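Gullside water use log -- readme

Monthly readings from the flats at Gullside, kept by Manouchehr Yazdani. Last update 10/3/26. Older notes are in the Plarner folder, mostly scanned, not typed up yet.

What's in it
readings.csv -- 344 rows, one per flat per month
flats.csv -- 47 flats, floor, number of people, meter type
notes.txt -- read this before you use anything from August

Units are gallons. Blank means no reading, zero means zero. Please dont fill the blanks with averages, had to undo that once already.

Kitchen and bathroom are metered seperately in the newer block only. Older block has one meter for the lot. Column "split" says which.

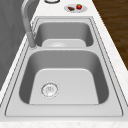
Double-basin kitchen sink, rendered.

Known problems
- August: 3 meters swapped, readings restart from zero. Old and new serials both in notes.txt.
- Flat 70 is the laundry room. Leave out of any per person figures.
- Inholm block not included. Different supplier, different dates, did not want to mix them.
- Some dates typed day first. Fixed most.

People counts come from the door survey, so they go stale fast. Treat as a guess after a year or so.

Use
Free for anything non commercial. Names removed, flat numbers are shuffled but stay the same across files. Credit the Rezaei tenants group if you publish.

To do -- type up the Plarner scans, add rainfall, check the top floor leak figures again.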